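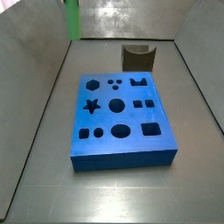
Issue 156, page 40

My sister gave me the Zustero shape sorter for my little one's birthday and I'll admit I groaned. We already had a tub of the things. But this one is foam, it doesn't clatter, and six months on it's the only toy that comes out every single day!

The pieces are chunky enough for small hands and the fit is snug — a bit too snug at first, if I'm fair. We had tears over the hexagon in the first week. It eased up after plenty of use (and some chewing, sorry) and now they all drop in nicely.

Cleaning is a quick wipe with a damp cloth. I wouldn't soak it, my friend did and hers took days to dry out. The storage bag is rubbish, the drawstring went in February and I've used an old pillowcase ever since.

I did try the Landovach one at playgroup as well. Prettier box, lovely colours, but the bits are so light that they end up all over the room, and you pay more for it.

Would I buy it again? Yes, for any two-year-old who likes posting things into other things. Four stars, and the missing one is for that bag.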